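Course: Everyday Goods and Their History
Handout 5: Tea, from the leaf to the cupboard
Lecturer: Bart Verbeke

Please read this handout before the seminar. The words you need for the test are explained in the text.

1. One plant, many teas

Black, green, white and oolong tea all come from the same plant, Camellia sinensis. Students often believe that green tea grows on another bush than black tea. The difference is made after the picking. For green tea the leaves are heated soon after they are picked, and by this the leaf stays green. For black tea the leaves are first left to wither, then they are rolled, and then they stand in the air until they turn brown. We call this last step oxidation. In older books you will find the word fermentation, but for these teas it is not a good word and I ask you not to use it in your papers.

Oolong stands between the two. Its leaves are oxidised in part, and how far depends on the maker.

Mint, camomile and rooibos are not tea in the strict sense. In this course we call them infusions.

2. How tea came to Europe

Dutch ships brought tea to Europe early in the seventeenth century. At first it was a costly drink, and it was sold also as a medicine. In Britain it became a habit of the rich in the second half of that century, and during the eighteenth century it reached almost every kind of household. The tax on it was high for a long time, so a great deal of tea was smuggled. When the tax was cut in 1784, the smuggling lost most of its profit.

For the seminar: why would a government cut a tax which brings it so much money? Prepare half a page.

3. Keeping tea at home

When tea was expensive, people locked it away. The small box with a lock is called a caddy. The word comes most probably from the Malay kati, a measure of weight. Many caddies had two parts inside, one for green and one for black tea, and sometimes a glass bowl between them. The mistress of the house often kept the key herself.

When prices went down, the lock lost its use. The tea bag, which came into trade in the early twentieth century, changed the form of the box again. Loose tea needs a deep and closed space. Bags in paper envelopes can stand upright in rows, and the buyer wants to see which sorts there are. So the modern tea box is flat and wide, is divided into small squares and often has a window in the lid.

Tea has four enemies: light, air, damp and strong smells. A box with a window does not protect well against the first one, so it should stand away from the sun. Do not keep tea beside coffee or spices. Black tea keeps longer than green.

A modern tea box with dividers and a clear panel in the lid:

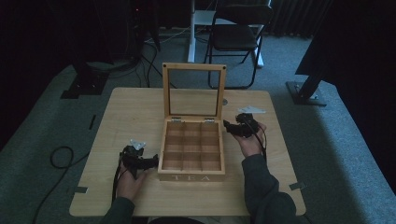
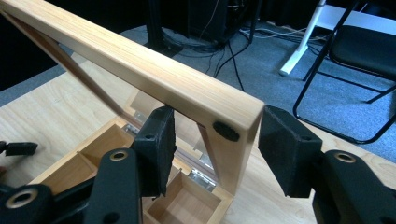
Roos Jacobs remarked after the lecture that the old caddy and the modern box have opposite purposes, as the first one hides the tea from the servants and the second one shows it to the guests. She asked if there was a time between them when tea was simply kept in the tin from the shop. There was, and we will come to it in Handout 6, together with the grocers' packets and the printed tins.

For next time: read pages 26 to 47 in the reader and bring one tea packet from home. The packet can be empty.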